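Reviews > Workshop > Storage > Osar Stacking Bins

Osar Stacking Bins, Set of 4: Review
By Lilla Mészáros
19/09/2019

I bought the Osar bins in March to replace a mix of cardboard boxes and old drawers in my garage. The set cost $120, delivery included. I have used them since then for plumbing parts, extension cords and garden tools.

The bins are open at the top and have a thick rim that doubles as a handle. The short ends are solid, which I prefer. My old crates had grip holes, and small screws used to fall through them every time I tipped one to look for something at the back.

They stack well when the loads are even. With a heavy bin over a light one, the bottom one bows a little along the long sides. I would keep anything like paint cans at floor level. Empty, they do not nest, so a spare set takes up as much room as a full one. If you only need bins a few times a year, this matters more than the price.

Lids are sold separately, and I think that is a mistake. I ordered 2 and they arrived a week later in a slightly different shade. They fit, but the snap at the corners is stiff and hard to work with gloves on.

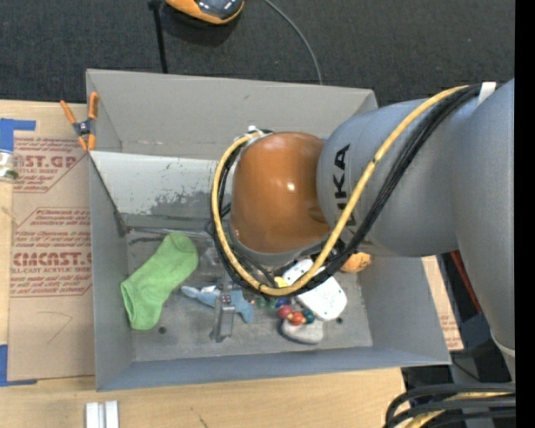 Open gray bin on a wood tabletop.

Cleaning is simple. A hose takes off mud, and dish soap and a brush got rid of most of the chain oil. One bin still has a dark ring in a corner where a bottle leaked over the summer. The inside corners are rounded, so dirt doesn't pack into them.

The label holders are the weak part. They are thin clip-on pieces, and one cracked the first month. I wrote to Sadex, the store I ordered from, and Keyvan Mahmoudi in customer service sent a new one without asking for the old one back. I have switched to masking tape and a marker anyway.

I also tried the Mak version, which is cheaper and comes with lids. The walls flex more when you lift a full one, and the rim is sharp underneath. For clothes or toys it would be fine. For metal parts I would pay the difference and get the Osar.

Good: solid ends, easy to wash, comfortable rim.
Bad: no nesting, lids extra, poor label holders.

I would buy them again for the garage. For a closet I would look for something that folds.

Related reviews
Studix Folding Crate
Mak Storage Bin with Lid
Wall Rails for Garden Tools
Which Shelf Brackets Hold Up?

Contact | Copyright 2019 | Back to top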